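Subject: Re: [sim-practice] Draft 3 of the household task rules, comments please

August 19, 2024

On the list, the Brutton secretariat wrote:

> Draft 3 is now up. Please restrict comments to sections 3 and 6,
> which cover the release rule and the state of the idle arm. Section 2
> (scene layout) is closed. We had 1,683 comments on draft 2 and would
> be grateful for fewer this time. Colombo has asked whether the release
> rule needs to exist at all, given that every simulator already logs
> contacts.

I shall try to be one of the fewer.

To Colombo's question first. Yes, the rule needs to exist. A contact log tells you that finger and object were touching and then weren't. It is silent on whether the operator meant it, and it has no opinion on where the object ought to have ended up. We ran the Pravora tabletop set under draft 2 and our six reviewers managed to disagree on what counted as "placed" in a good many episodes, all with the same log open in front of them.
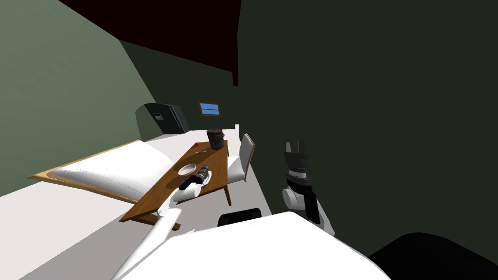 Section 3 says an object is "held" while the gripper is closed on it and "placed" once it rests on its target with the gripper clear. Fine as far as it goes, but it never says what to call the stretch in between, when the thing is over the target and has not been let go. With the left gripper holding something dark just above a white dish, one of our reviewers wrote "placing", another wrote "held", and a third wrote "placed (nearly)", a category I would like to see banned in terms. My suggested wording:

3.4 An object inside a closed gripper is held, whatever it is hovering over. No credit for proximity.

I'd also like 3.5 to define "on". At present a plate and an object lying partly across it satisfy one reading and fail another. Trovness take the strict view that the whole object must be inside the rim, which is a hard life for anything longer than the plate. I would accept partly across, provided the label says so.

Now section 6, the idle arm. The draft wants the arm not in use to be "parked in a neutral posture". Neutral according to whom? Our right arm spends its leisure raised, fingers to the ceiling, like a pupil who has known the answer since December. I have no quarrel with that so long as it is written down. What I'd ask for is this:

6.1 The rest posture of each arm is recorded with the episode.
6.2 An arm at rest stays clear of furniture, and "clear" is given as a distance.
6.3 If the idle arm moves, the episode says so.

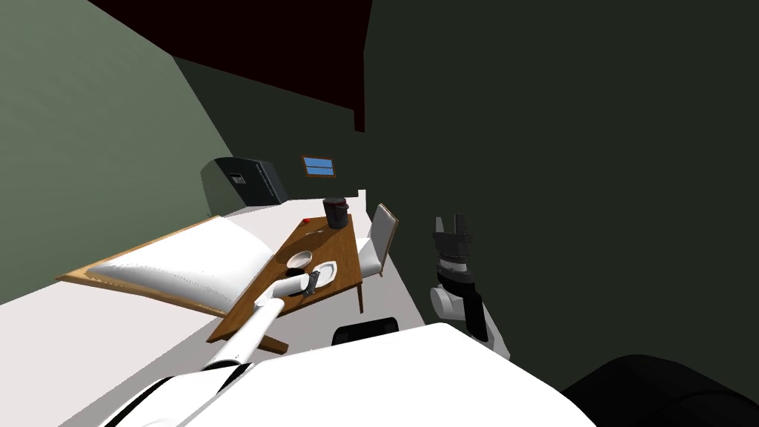

Left gripper at the plate, dark utensil lying partly across it, right arm up. Three labels needed, and draft 3 supplies one.

The other thing I'd raise is the viewpoint. Both stills are from the robot's own height, and its body takes up a fair share of the view. The draft lets a reviewer settle "placed" from a single view. From up there I would not swear to daylight between a gripper and a rim, and I'd rather not have a pass mark depend on my eyesight. Could 3.2 ask for a second view, or the object's pose from the simulator, whenever the gripper is still near the target? It costs nothing in simulation, and the people who work with real tables will complain whatever we write.

I know section 2 is closed. I will only say that "small clutter items" still has no lower size limit, and that a tiny red object near the edge of a table has already taken up more of our meeting time than the chair, the bed and the oven-looking thing at the back put together. We label it "small red object" and move on. I recommend this to other groups.

Happy to send the marked-up text for 3.4, 3.5 and the whole of 6 if the secretariat wants it in the proper template. I have the old template. I gather there is a newer one.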